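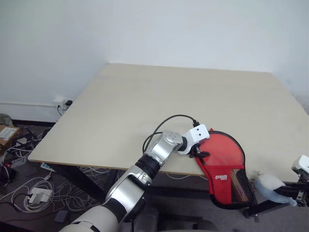 Fundas de pala - galería

Fundas del club y normas de uso. Poco texto, que hay prisa. Si falta alguna, avisad y se añade.

Funda roja con ribete negro. Forma de pala, cuello estrecho, bolsillo de malla negra en la parte baja. El logo va en un parche blanco pequeño, al lado de la malla. De todas las que tenemos es la que mas se pide prestada.

Sobre el bolsillo: en las nuestras caben 2 pelotas, tres ya van forzadas. No metáis llaves ni monedas, la malla se engancha y luego no hay quien la cosa.

La mesa clara de la pared - tablero beige, patas negras de metal. Es la de revisar material, no la de merendar. Dejadla despejada al terminar, porfavor.

Préstamo: 12 días como máximo. Se apunta en la hoja de la entrada con el número de socio y se devuelve con la pala dentro, limpia la goma.

Limpieza: paño húmedo y jabón neutro. Lavadora no. Secar a la sombra, abierta, con la cremallera sin cerrar del todo.

Las que vienen de Pludard llegan en febrero, 22 unidades. El modelo de Orirum está agotado y no sabemos si repondrán. Preguntas sobre el pedido, con la referencia 3716 en el asunto.

Club Akham, material. Actualizado el 17 ene 2022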